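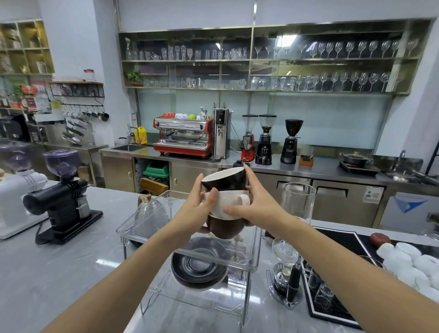
Marchand Street cafe opens early from September

The cafe at Marchand will open at 8 on weekdays, an hour sooner than before. Members asked for it in the spring survey, which drew 128 replies. The lunch menu stays the same – soup, two sandwiches and a daily bake.
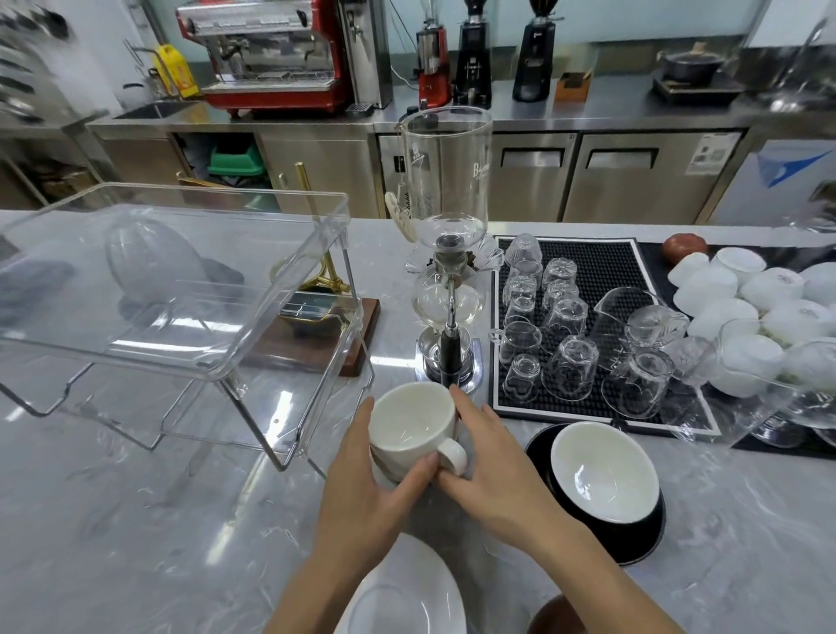 By Liette Bergeron

Filter coffee goes up to $2.45 and tea is unchanged. Loyalty cards from last year are still good until they are full. The Tuesday reading group keeps the back tables from 10 to noon. To book a table for six or more, ask at the counter.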